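Kurkside College Student Systems Helpdesk
Ticket 344: Course finder showing wrong entry route for bookkeeping and accounting diploma
Status: Open, waiting on Flundon
Raised by: Bukola Edet, Admissions Advice

First message

Hello all, and sorry in advance for the length of this! The Level 4 accounting diploma at our Iltport site is coming up in the course finder as needing a full degree for entry, when it should ask for the Level 3 certificate or equivalent work experience. I had 25 enquiries about it in June, most of them from perfectly suitable people who had very nearly given up on us. I've tried it in two browsers and on my phone, and the wrong wording appears every time.
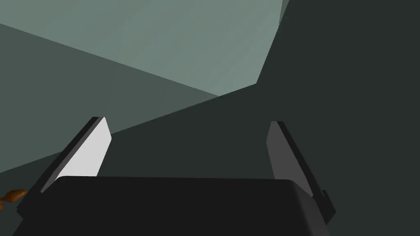

The entry wording comes over from Flundon each night, so I looked there first. The record is correct in Flundon, and was last saved at 16:10 by me. On the public page, though, the text under "Who can apply" is the old paragraph from the postgraduate conversion course. I do wonder whether the whole page template has been copied across from somewhere else. The fees and start dates look right to me.

Helpdesk reply

Thank you Bukola, lovely clear report. We cleared the page cache and ran the Flundon import again by hand. It finished with 19 warnings, and 4 of those mention the diploma's course code. Could you check whether the code ends in A or B on your side?

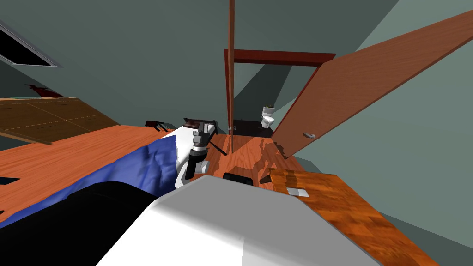 Second message from Bukola

It ends in B in Flundon and A on the website, so I think you've found it! The A code was the conversion course before Serrano House took it over, and I'd assumed it had been retired. Would you mind switching the page to B and leaving the A record hidden for now, as a few applicants still have offers under it?

Helpdesk reply

Page switched to B. The entry wording now reads correctly on our test copy. The live site still needs Flundon to release the old code, and we've asked them to do that. We'll write again once they reply.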